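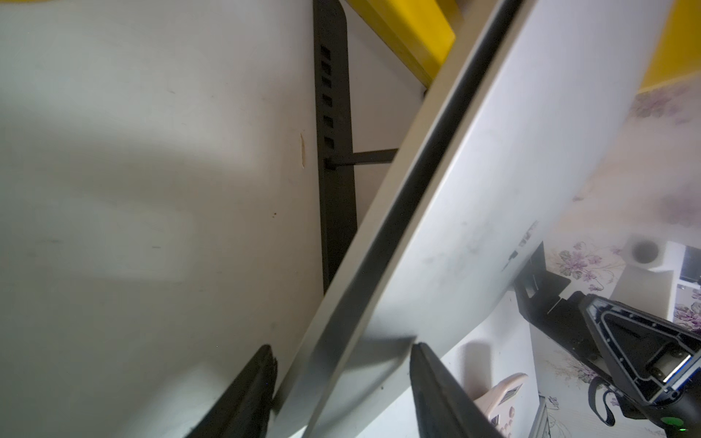 From: Roswitha Harms
To: briltcombe-arms list
Subject: Re: slip on panel hold, Briltcombe flat

Hi all

Quick one before I head out, will write it up properly later. Bohdana's original is at the bottom, read that first if you missed it.

Went through the logs this arvo. The gripper never lost power and never got an open command. What it did get was a force target of 3 N where the task file says 31. Someone (possibly me, sorry) saved the soft-object profile over the panel one back in September and every panel job since has been running on it. We got away with it on short holds. Long hold with the panel on an angle, pads creep, panel goes.

Worse bit: slip detection was on the whole time and said nothing. It compares finger gap to the gap at grasp, and on a flat panel the gap doesn't change when the thing slides down between the pads. So it sees a perfect grasp right up until there's no panel. Been like that for 531 runs by my count from the log folder. Not a great number.

Things to do, no particular order

- don't run any panel job on the old profile. I've renamed it so it wont load, if you get "profile missing" that is why
- Sperling branch has the force check at startup. Pull it. It refuses to arm if target and task file disagree
- hands and phones out from under the panel while either arm is holding. Yes even to fix a cable. Hit the stop first, then reach
- wipe the pads, Tridance say the rubber goes glossy and to swap them if wiping doesn't bring the grip back
- second arm keeps clear until the first has confirmed hold. Right now it starts moving on a timer, which I hate

Still don't know why the stop took so long to bite on the second arm. Bohdana can you send me the controller dump, the whole thing, not the summary. Run 2396.

Also has anybody heard back from Trasano about the spare pads? I emailed, got the auto reply and thats it.

Roswitha

> On behalf of the evening shift, Bohdana Dovhaniuk wrote:
>
> Hello everyone,
>
> Panel dropped during the hold on run 2396. It was up for nearly 4 minutes, then slid out the bottom of the fingers and landed on its edge. I was standing back so no injury, but my hand had been in there a moment before to move a cable. I pressed stop straight away. First arm froze, second one kept travelling a bit and then froze too.
>
> No slip warning on screen at all. Status was green the whole time, still green with the panel on the floor.
>
> I've left both arms locked out with the tag on the switch. Please nobody clear it until Roswitha has looked.
>
> Bohdana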